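Visit notes — Drelham, 10 October 2018

Got in late, missed the coffee. Signe Hedlund had the gripper comparison going already. Two sets of fingers, Eltik and Granström, same Sident controller, same job: white tubes that go together into a stand. Smooth, round, nothing to hold on to. Wrist cameras on, wich I asked about first. 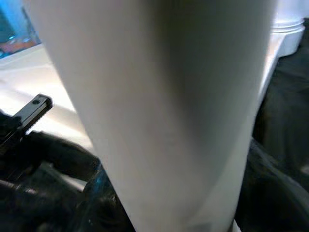
Fingers

Eltik: squared tip, fine on flat stuff, fussy on tubes unless you come in dead straight. Granström is softer and forgives more. Price gap is 230 a pair. The glossy black sheet on the table is hard on the cameras — glare moves when the plastic moves.

Two arms is the way to do it. One by the base, the other for the short tubes. 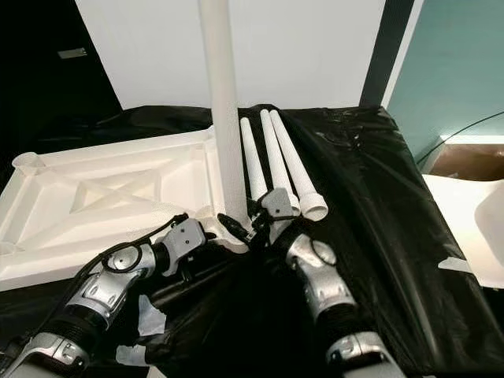

Cable routing still the weak spot for me. They logged 1516 grasps in August, want 2000 before picking. I'd want the same again on cloth, dark on dark, where the depth numbers get jumpy.
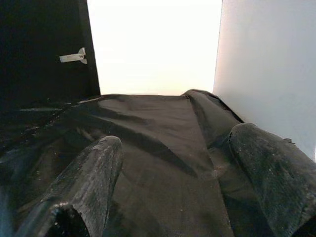 Hedlund thinks the cloth runs matter less than I do, and that she would sooner swap the controller than buy more fingers.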